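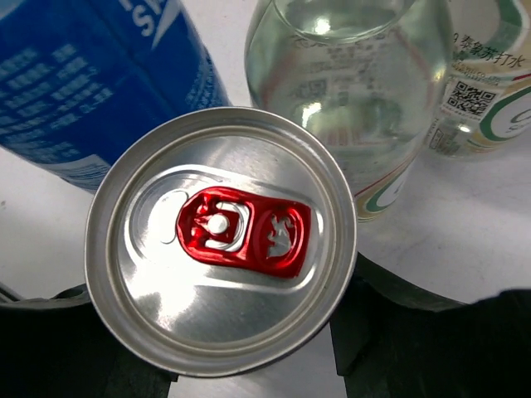
Ikhsan Sinaga thinks the night scenes are still too green, and after watching the January test disc again on a different telly I'm afraid I agree with him. So that's where we are, more or less! The picture is sharp, the sound is lovely, and everybody in the harbour sequence looks slightly seasick.

Progress report on the Osmont restoration, for Vinzenz Tanner at the Bedoya fund
Thursday, February 10, 2022

Hello Vinzenz,

You asked for something short this time, so I'll try (you know what I'm like).

Scanning is finished. All 11 reels have been through the scanner at Zostance and the files are copied and checked. Reel seven was the one I moaned about in my last report, with the shrinkage and the torn perforations, and Sang-wook Cheon ended up running it at a crawl over a weekend. It still wobbles a bit in the railway station bit, but I've seen the old tape release and believe me, this is a different film. You can read the timetable on the wall.

Dirt and scratch removal is well on. We've been going gently. I-seul Nam did a first pass on the wedding scene with the automatic clean-up switched on quite high and it took half the confetti out along with the dust, so she's doing that scene again by hand. It's slow going and has eaten more hours than I budgeted for, but I'd sooner have the confetti.

Colour is the sticking point. We have two references, the faded cinema print and the cameraman's notes, and they don't agree about the night material at all. The print is turning pink everywhere, so we leaned on the notes, and I think we leaned too far. Azlan Kwok is regrading reels four and nine this week and will send new clips to Ikhsan and to you. If you could look at them on a proper screen and not your phone, I'd be ever so grateful.

Sound: done, apart from one pop in the final reel. We've kept the original mono and left a fair bit of hiss in, as the first version had been scrubbed so clean that the dialogue sounded as if it came from inside a biscuit tin. There won't be a surround mix. I know the application mentioned one as a possibility, but the separate music tapes never surfaced and I didn't fancy faking it.

Extras are a mixed bag. The commentary is recorded and it's a hoot, particularly the long detour into how they got the goat up the stairs. The booklet essay is late. The trailer is in terrible shape and we'll put it on as it is.

Money, then. We're on budget for scanning and sound, and roughly two weeks over on clean-up labour. I'd like to move the unspent surround money across to cover that, if you're happy. The form is attached, and all it needs is your signature on the second page. Nothing else changes: we're still pressing 1,000 copies through Ferik, and they've held their price for the discs, though the cardboard slipcase has gone up.

Next from us will be the regraded clips, then a full check disc once Azlan and Ikhsan have stopped arguing about green. Ring me if the budget form makes no sense.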